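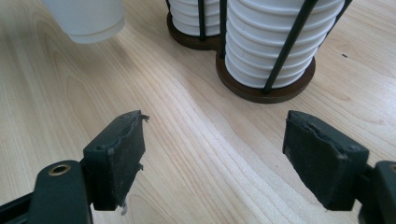

Attachment 1: holder and cups, second floor coffee table

Ticket 309
Opened 2018-01-14
Site: Mistamby, second floor
Item: Bridum cup holder, two stacks, wire cage on wood base
Status: Open, waiting on supplier

Reported problem: Cups come out of the front stack two or three at a time. People take the extras, set them down on the table, and then no one wants to use them. We are going through a sleeve much faster than we did in June.

Update 1
Called Drurby, who sold us the holder. They say the cups are the wrong size for it. I have my doubts. The cups are the ones on their own order sheet. They also suggested we "let the holder settle in," and I don't know what that is supposed to mean for a piece of bent wire.

Update 2
Tried the following:
Took half the cups out of the front stack. Slightly better, maybe.
Turned the holder so the rear stack faces the room. No change. People reach around to the front one anyway.
Fanned the cups before loading. This was the supplier's idea and it worked for one morning, which I would put down to luck.

Update 3
Pulled 210 cups one by one from a new box, same batch. Roughly 3 in every ten brought a second cup along. That was with the cups standing on the table and no holder involved at all, so I am no longer sure the holder is the problem. Drurby wants to send a replacement holder. I'd like to know what that would fix.

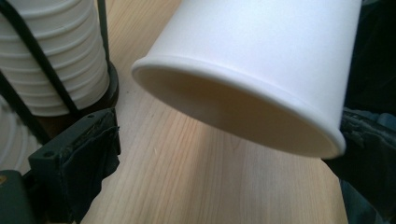
Esmaeil Babaei replied: We had the same thing on three with the Ghaffari cups. Grab the top one by the rim and twist it a little before you lift. Pulling straight up is what brings the next one. I'd leave the holder alone.

Update 4
Tried the twist. It does help, if you remember to do it. I don't believe for a minute that anyone half awake before a meeting is going to remember. Asked Drurby for one box of a different cup before we agree to a swap. They said they would check.

Leaving this open.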